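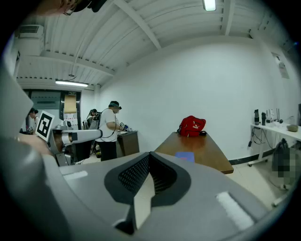 Nicanor Carrasco

Relatório de progresso do projeto Vandora, 20 de agosto de 2026

No período em apreço, a equipa prosseguiu a recolha de demonstrações por teleoperação, com óculos de realidade virtual e comando manual, e por meio de pinça portátil. Foram registadas 3.460 demonstrações, das quais 22 foram excluídas por falhas de sincronização.

A formação de operadores na sala de Leiva decorreu conforme o plano — cada operador cumpre sessões de 50 minutos, com pausa obrigatória entre elas. Permanece pendente a revisão do protocolo de calibração, a cargo da Braltmont.

Solicita-se a libertação da segunda parcela do financiamento, destinada à campanha de novembro.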